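Clasberg Commuter Folder, second version

Print this page | E-mail this page

I cross a border for work more often than most people cross town, and for years I did it with my papers in a plastic sleeve from the office supply closet. Passport in one coat pocket, vaccination card in another, boarding pass on a phone that was always at four percent. Then a coworker lent me her Clasberg for one trip north and I ordered my own from the gate on the way home!

The Clasberg is a zip-around document folder made by Sosus. Closed, it's a little bigger than a paperback. Open, it lies flat on a counter, and if you have ever tried to find an entry letter while a line builds up behind you, you'll know why that makes me so happy. It weighs 400 grams empty, so it isn't the lightest one you can buy (there are thin nylon ones at half that), but the extra weight is in the spine and the zipper and I'm glad of both.

What's inside

The left side has the passport pocket, cut at a slant so the top third of the passport shows and you can pull it with one thumb. It takes two passports if you have a kid along, three if you push. Behind it is a full-height slot for letter-size paper folded once. I keep my invitation letter, hotel address and return booking in there, printed, because border officers seem to like paper and so do I.

The right side has card slots and a mesh pocket for coins and SIM cards. The mesh pocket is new in this version. The old one was a snap pouch and it popped open when the folder was full, usually in the bottom of my bag. There's a pen loop too, a real one, wide enough for an ordinary ballpoint. Arrival cards still exist in plenty of places and the shared pen on a chain never works.

Counting the outside sleeve, that makes 13 pockets. I use nine. The other four are narrow ones along the spine and I haven't found a purpose for them, though Muthoni Mfinanga, who travels with me a few times a year, keeps blister packs of motion sickness pills in hers and swears by it.

The health pocket

My favorite part! Under the paper slot there's a clear window sized for the yellow vaccination booklet, and it closes with a flap so the booklet can't slide out when you turn the folder over. Since I get asked health questions at the desk in some seasons and none at all in others, I like having the booklet where I can show it through the window and not hand it to anybody. A pharmacy receipt or a doctor's letter for prescription medicine fits behind it. If your booklet is the older, taller kind, it will stick out a bit at the top and the flap won't quite close.
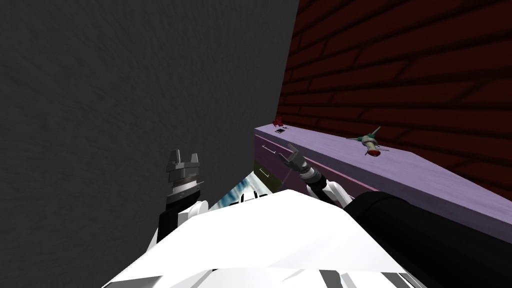
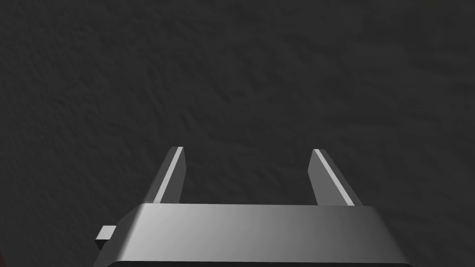 The zipper runs around three sides and has two pulls, so you can open just the corner by the passport. I do this in the taxi, before I get to the terminal, and then leave it that way until I'm through security. The pulls have holes big enough for a small lock. I don't lock mine.

The fabric is a coated canvas. Coffee wipes off. Ballpoint doesn't, and I have a blue line across the front that I've grown fond of. After one winter the corners on mine have softened and gone a bit shiny, and the stitching is all still tight.

Colors are charcoal, moss and a mustard that is much brighter than it looks online. Get the mustard. I have left a charcoal one on a dark airplane seat and only noticed at passport control, and the walk back was long.

How it compares

I've also carried the Tsuchiya wallet, which is slimmer and frankly prettier. It holds one passport and some cards and does that beautifully, but printed letters have to be folded into quarters, and by the third trip mine were coming apart at the creases. If you only take vacations, look at that one first. The Urkerent organizer goes the other way: it has a shoulder strap and room for a tablet, and at that point I'd carry a bag.

Wrist loop is included and clips to either end. The clip is plastic. I swapped mine for a metal one from a hardware store and it fits fine.

Care: spot clean with a damp cloth, dry it open. Don't put it in the machine, as the board in the spine will warp.

Sosus says it tested the zipper for 3,000 openings. I haven't kept score, but mine gets opened a dozen times per trip and still runs smoothly, even around the corners where my old one used to snag.

Print this page | E-mail this page

Comments

Berwyn Bevan
Got the moss one in April. Does the letter slot take A4 folded once? Mine pokes out a little and I'm wondering if I have the first version.

Ginette Texier
Berwyn, A4 does stick up by a finger's width in both versions. I fold the bottom edge over and it's fine. Agree about the pen loop!!

Casimiro Echevarría
Good page, thanks. I wish they made one without the coin pocket. I never have coins.

Kerttu Hyvönen
The spine pockets are for boarding pass stubs, I think? That's what I put in them, for my expense report. Mustard is very yellow, you were right.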